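September 15, 2021

4 min read

We use cookies to remember your preferences. Accept | Manage

I've been meaning to write all day and kept putting it off, so it's late now and the tea beside me has gone cold. The shop's new checkout went live this morning! After all that fuss in March, when Tomomi and I couldn't even agree on whether people should have to make an account before paying, I half expected to feel something grand. Mostly I felt hungry.

For anyone new here, Amwood is our little online shop for notebooks and paper (Tomomi Ichikawa does the stock and the posting, I do the website and the worrying). We'd been on the old basket page for years and it asked for everything twice, your address, your phone number, your address again if you so much as breathed on the back button. I'd got used to it the way you get used to a sticky door. Then I watched my aunt try to buy a birthday present from us and she gave up and rang me instead, and I was so embarrassed I started on the new one that same evening.

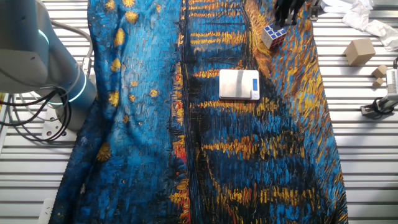

Itsuki Oda

So, this morning. I was up far too early and moved the customer list across before breakfast, all 483 of them, and sat there refreshing like a fool. The first order came through and it was Tomomi, testing it from her sofa, buying one pencil. The second was a real person, a lady in Yokoyama who wanted wrapping paper and left a very sweet note in the delivery box. I read it out loud to the cat.

Then the postage went wrong, of course. Anything over 17 sheets was being charged as two parcels, and I spent most of the afternoon hunting through settings before I found that I'd typed the weight limit into the wrong field, weeks ago, probably while talking on the phone. One poor man had already paid the extra. I've refunded him and written to say sorry, and he wrote back within ten minutes to ask if we'd ever stock green ink, so I think we're friends.

I do miss one thing about the old page, which was the silly little thank-you message at the end that Tomomi wrote when we first opened. The new one just says "Order received" and it sounds like a tax office. I'll ask her to write another, though she'll pretend she's too busy and then send me three.

Tomorrow I need to look at how it behaves on a small phone, as the pay button sits rather low on mine, and answer the emails I ignored today. There's also the newsletter to finish. Bed first.

6 comments | 17 shares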